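Oker to issue Clarnulbridge sessions on vinyl and download in January

Oker will release Clarnulbridge, the third studio album by the instrumental quartet Molefe, in January. The record runs to 46 minutes across 14 tracks and will be available as a single LP, a CD and a 24-bit download. Streaming services will carry the full album from the same morning, with the exception of the closing track, which is held back for the physical and download editions.

The material was recorded to two-inch tape at Clernero, the label's own studio, with all four players in one room. Overdubs were limited to a second vibraphone part on "Weir Gate" and a string trio on "Low Pasture" and "Low Pasture (Return)". No click track was used. Tempos therefore drift slightly within a number of the longer pieces, and these variations have been kept in the final edit.

Mixing was carried out on an analogue desk. Two separate masters were then prepared. The digital master has a moderate amount of limiting, applied only to the louder passages of tracks 3, 8 and 11. The vinyl master has none, and the low end has been summed to mono below the usual crossover point so that the longer second side could be cut at a reasonable level. Listeners comparing the formats should expect the LP to play back more quietly.

The first pressing is limited to 3251 copies on black vinyl. A further 200 copies, cut from the same lacquers, will be pressed on clear vinyl and sold through the label's mail order page only. The clear edition includes a printed score of "Weir Gate" in concert pitch. Orders are restricted to one clear copy per customer. Both editions are housed in a reverse-board sleeve with a poly-lined inner, and both carry a download code.

The album was written by Aishwarya Iyengar, who plays piano and harmonium on the record. Most of the pieces began as short exercises for left hand and were later arranged for the group. Three of them have appeared in concert under working titles. "Tollhouse" was previously performed as "Number Nine" and has since been shortened by two sections.

A first single, "Sluice", is available on Friday at 9 a.m. The single edit omits the introduction and fades before the final chorus. The album version is unaltered. No video has been made for the single.

Molefe will perform the album in sequence at a small number of seated concerts following release. Each performance will last up to 90 minutes, including an interval, and will use the same instruments as the recording where venues are able to supply a tuned grand piano. Dates and ticket prices will be announced separately through the mailing list.

Review copies are available on request as WAV or MP3 files. Please state the preferred format and the intended publication. Physical promotional copies will not be supplied for this title.

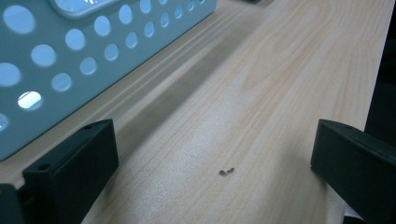 Iyengar said the running order had been settled before recording began, and that she would prefer people to hear side two without a break, as "Tollhouse" ends on the chord that opens the next piece.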